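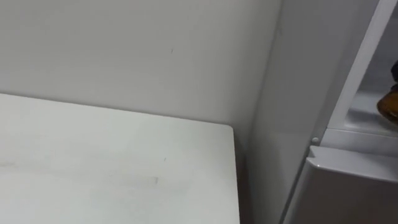
Fastest try from a kickoff you saw in person?

widby_wing
Posted Thursday, November 7, 2019
My brother and I have been arguing over this all week so I'm bringing it here. I was at the Widby v Fakmont game in February when Baltasar Villalobos caught the kickoff on the bounce, stepped one guy and went in under the posts. I had it at 11 seconds on my phone. My brother says 14 and he wasn't even there! Anybody got a faster one?

propforward3
I was at that game, in line for a hot dog, and missed the whole thing. Heard the roar and figured it was a penalty. Official crowd was 468 and I think I was the only one facing the wrong way.

brement_til_i_die
Nice try but he was in front of the kicker. Watch him at the whistle, he's a good yard over halfway. Should have been a scrum back at the center spot.

widby_wing
He was not in front. Fakmont kicked off, not us! How can he be in front of the kicker when he's on the receiving team?

brement_til_i_die
OK fair, I was thinking of the second half restart. Still say the step was forward out of the tackle and his knee was down.

oldhooker
Knee was never down. Anyway, mine is a Brement sevens final years back. Short kickoff, our winger tapped it to himself and was gone, nine seconds by the ref's watch. Sevens probably doesn't count though.
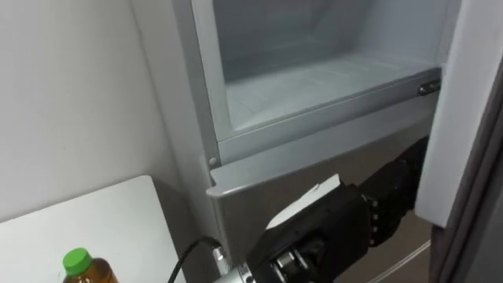

Freezer at my place, match day

propforward3
Sevens doesn't count. Half the field is empty, of course somebody scores.

oldhooker
You try running it then. I've seen you jog to the parking lot.

widby_wing
I'd count it, but on a separate list. What I want is a full fifteen on each side and a proper clock. My brother has the game on his laptop and we're going to go through it tonight — from the moment the boot hits the ball,
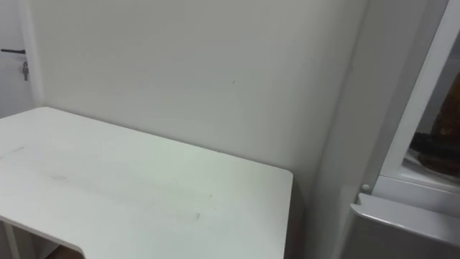 not from the whistle, which is where I think he's getting his extra three seconds. If it comes out at 12 I'll take that and buy him a beer.

brement_til_i_die
Whistle is when the clock starts. Sorry, your brother's right on that one.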